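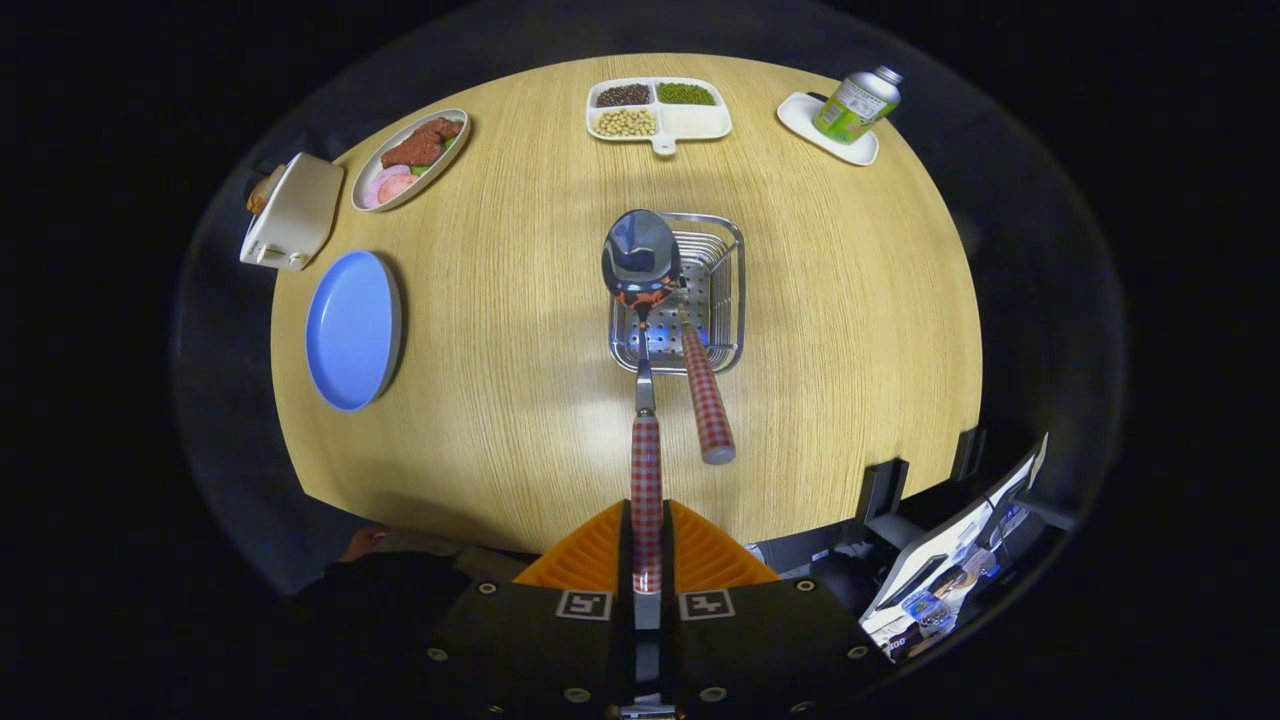
Anyone who has cleared breakfast for a whole plant knows the spoons are the easy part, one reader wrote to me after I mentioned I was going to the Lasine open day. Ask them who does the trays at six in the morning, the message went on, and ask what that person is called now.

So I asked. Lasine runs the staff canteen for the Kusotton works in Barta, and for one Monday, April 21, 2025, it let visitors in to see what it means by an assisted canteen. The idea is that the laying out and sorting of cutlery, the portioning of beans and cold cuts, and the clearing of tables all move over to machines, a bit at a time. The program is called Varnska. It has a logo and a folder, and I came home with two of the folders.

The talk before the tour was heavy on numbers. The canteen serves 770 meals a day. Each sitting uses 1220 pieces of cutlery, and all of it has to be back in the baskets before the next one. Seven people do that work now. When someone in the second row asked how many would be doing it in August, we were told the team would be "differently shaped." I wrote that down and still don't know what it means.

At the work itself, the pace surprised me. One spoon over one wire basket takes a lot of attention. A person on the canteen line grabs a fistful and has the basket full before you've finished your sentence. Lasine says speed will come. Maybe so, but the staff schedule has already been redrawn as if it had.

Over coffee I talked to two women from the early shift. They weren't against any of it. One has bad wrists and would gladly never sort another fork. What bothered them was that the sorting is when they sit down — the only part of the shift when they do — and the new plan fills that time with wiping and restocking. The heavy pans stay with them as well.

The company counts 181 hours a month as "released." I asked whether any of those hours go back to the staff as breaks or pay. That question was passed to another department, and I've left my address with them.

The soup was good. Parking is behind the loading dock, and you need to sign in at the gate first.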